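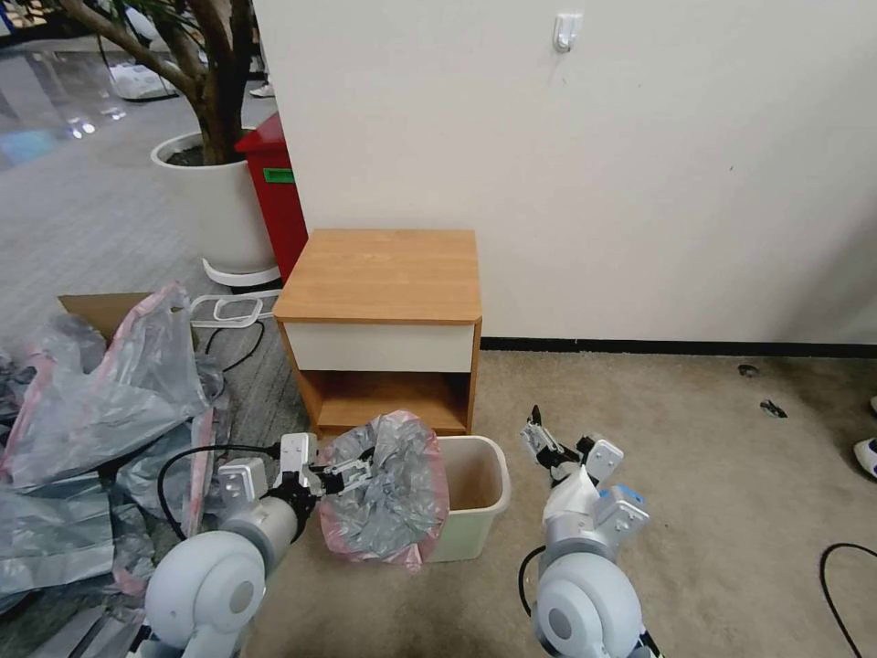 Fuad Bogale says under my last post that a liner only slips when it is the wrong size for the bin, and that I should measure the bin before I blame the bags.

So I have measured it. This is the small cream bin that goes by the bedside table in the spare room. It holds 8 litres according to the shop and is 269 mm across the top at the widest point. The bags are the thin see-through grey ones with a pinkish red edge. I bought them as a box of 100 from Niltholm, and the label said they would fit bins up to a size well above mine.

My trouble is this. I get one side of the bag over the rim, go round to the other side, and the first side comes off. If I do get it on all the way round, it stays until something heavier than a tissue goes in, and then it drops down inside. By the end of the week the rubbish is between the bag and the bin and I have to wash the bin out, so I might as well not have used a bag at all.

The bags also came loose, not on a roll. Once they are out of the box they turn into a heap and I can't tell the open end from the closed end without rubbing each one between my fingers.

We have people staying from Sunday and I would like the room to look decent. I have 2 questions really. How do I get the bag to stay on a small bin, and what is a sensible way to keep loose bags so they don't end up all over the carpet? I don't want to buy different bags until these are used up.

Mapleside

Last updated: June

Fuad Bogale

Thanks for the measurements. They do help.

If the widest point is 269 mm then you need to know the distance all the way round the rim, and you can get that with a bit of string. Lay the string round the outside of the rim, just under the lip, and cut it where it meets. Then lay one bag flat on a table, smooth it out and measure across the opening. Double that number. That is how far round the bag goes.

If the bag is a lot bigger than the string, it will always slide down and you will have to take up the slack. If it is only a little bigger it should hold by itself. If it is smaller it will go on with some stretching, but thin bags tend to split at the seam when you do that.

From what you say I think yours is too big. To take up the slack:

Open the bag fully first. Hold it by two corners of the open end and swing it down through the air once so it fills. Trying to open it while it is in the bin is what makes it bunch up.

Put the whole bag inside the bin and push the bottom down to the base with your hand. Let the air out from between the bag and the bin as you do it. A bag with air trapped under it will ride up and pull itself off the rim.

Fold the top outwards over the rim, going a bit at a time round the bin. You want a good hand's width hanging down the outside. Start at the back and work forwards with both hands together, one each way, so that both sides go on at the same time. If you do the left side and then the right side, you drag the left side off again.

Gather the loose part at the back, twist it round a couple of times until the bag is snug on the rim, and tuck the twist under the fold. You can also tie it in a small knot. I prefer the twist as it undoes quickly on bin day and you can use the spare length to tie the bag shut.

The knot or twist goes against the wall or the furniture and you won't see it.

For keeping them, fold each bag in half lengthways, then in half again, and roll it from the closed end. The open end is then on the outside every time. It took me one evening to do a full box, with the radio on.

Leclerc

Rubber band round the outside under the lip. Done.

Works for any bag. Get a wide flat one, the thin ones snap.

pennywhistle_and_co

I agree with the twist method, but I'd add a couple of things from having small bins in three bedrooms and a bathroom.

Check whether your bin has a proper lip. Some of the cheap plastic ones are smooth straight up to the edge, and the bag has nothing to catch on. A rubber band on one of those slides upwards over a day or so and pings off. I had a Plornier bin like that and gave up on it. If yours is smooth, two small clothes pegs at the back will hold better than a band. It isn't pretty but it faces the wall.

Drop a few spare bags flat in the bottom of the bin before you put the liner in. When you take the full one out, the next one is already there. That gets rid of some of your loose bags too. Don't put in more than five or six or the liner sits too high.

I wouldn't roll a whole box. I tried it and got bored. What I do is stand them in an empty tissue box with the open ends all facing up, and pull them out one at a time. An old cardboard box with the flaps cut off would be fine if you have one spare. The tissue box lives on a shelf in the airing cupboard.

On telling which end is open: on the ones I buy, the closed end has a line pressed across it a short way from the edge. Hold the bag up to a window and you should see it. A damp fingertip helps to get the two layers apart. If the coloured edge on yours only runs along one end, look at a few and see if it's always the same end. I can't say for your make.

And for guests, I would line the bin on the morning they arrive. Mine used to slump overnight for no reason I could find.

Mapleside

Thank you all. I did the string. The bag is bigger than the bin by more than I expected, so Fuad was right about that.

The twist at the back is holding with a Stulex catalogue in the bin as a test. There is a lip but it is quite shallow, so I have kept the pegs in mind. Leclerc, I only had thin bands and the first one snapped.

I'm going to use the tissue box for the rest of the bags.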